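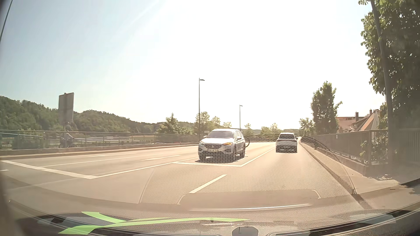
Reading the Road Through Glare

Search this site Enter keywords Go

The hill road out of Fetdale is wide, pale and very bright on a clear day. For the perception team at Plivis, that makes it one of the harder stretches on the test map. The sky goes almost white ahead of the car, and the dashboard throws its own reflections back onto the windshield, including a dotted mesh that lies right across the pavement and the lower parts of the cars in front.

Software that reads lanes has to decide which of those marks are paint. A person does it without thinking. The Plivis lane module, called Tirkia, used to get it wrong often enough that the planner would slow down for lines that were not there.

"The planner was doing its job," says Alfredo Bañez, who leads the work. "It was told there was a line, so it braked. We had to fix what it was being told."

The first attempt was a fixed mask over the lower part of the view. It removed the reflections and a good deal of the road with them, including stop lines at close range. The team dropped it in April.

What they use now compares each patch of the view with the patches before it. Paint moves toward the car as the car moves. A reflection of the dashboard stays put, or shifts only when the light does. Tirkia keeps a score for every patch and passes the lane tracker only those that behave like road. The check adds 3 milliseconds to each cycle on the test computer.

Parked or stopped, the method has nothing to compare. In that case the tracker holds its last good set of lines for up to seven seconds and then asks the planner for a lower speed when the car pulls away.

Bañez's group replays 80 recorded drives against every new build, and an engineer named Edwards goes through the failures by hand. Most of the remaining ones involve faded arrows, where the paint is so weak that the score never climbs high enough. The next build will treat arrows separately from lane lines, with a lower threshold and a check against the map.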